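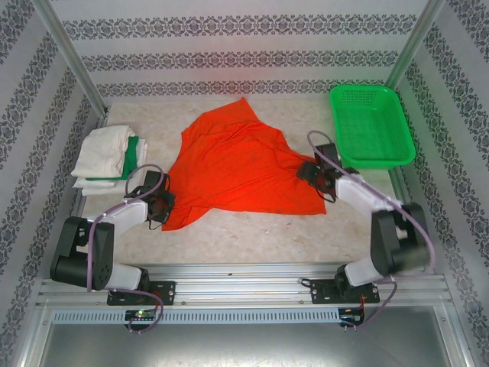 Bimanual cloth folding from mixed starting states: gallery
Memham group, Flokoteck project. Page updated 2023-12-05.

The question behind this work is how far a folding policy depends on the way a cloth is lying when the arms first reach for it. Earlier policies were trained on cloths laid out nearly flat, and they did poorly on anything else. For this round the demonstrations began from crumpled states as well, such as the red cloth between the two grippers, with folds across its middle and one corner pointing towards the back wall. The stack of mostly white folded cloths at the left and the green basket at the right stay in view of the fixed camera, so the policy has to pick out the working cloth among other fabric and coloured objects. The patterned walls serve the same purpose.

Data
We recorded 300 demonstrations by teleoperation in August. Of these, 56 were dropped before training, mostly for dropped corners or for a cable snagging on the wrist. The remainder were resampled to 15 Hz. No demonstration was cut short to remove a failed grasp if the operator recovered from it.

Method
The policy, which we call Garine, works in two stages. The first proposes a pair of grasp points from one overhead image. The second is a closed-loop controller that runs both arms until the cloth is spread or folded, depending on the stage label. The baseline, Pacheco, uses the same controller with grasp points taken from the cloth outline alone.

Result
Each policy was given 35 trials from crumpled starts, on cloths not used in training. Garine reached an acceptable first fold more often than Pacheco, and the gap was widest where the true corners were hidden under the cloth. On nearly flat starts we could not separate the two. Scoring was by overlap with a target outline – a crude measure, as it says nothing about creases inside the fold.

Failure modes
The commonest failure was a double-layer grasp: the gripper closes on a fold, lifts two layers and the spreading stage never completes. A smaller group came from both arms choosing points too close together, at which stage the collision check stops the run. Thin cloths were worse than thick ones in both groups.

Still open
Grasp force is fixed at present. We intend to vary it by layer count, once the layer estimate is good enough to use – at the moment it is not. Trial logs and scoring scripts are available from the group on request.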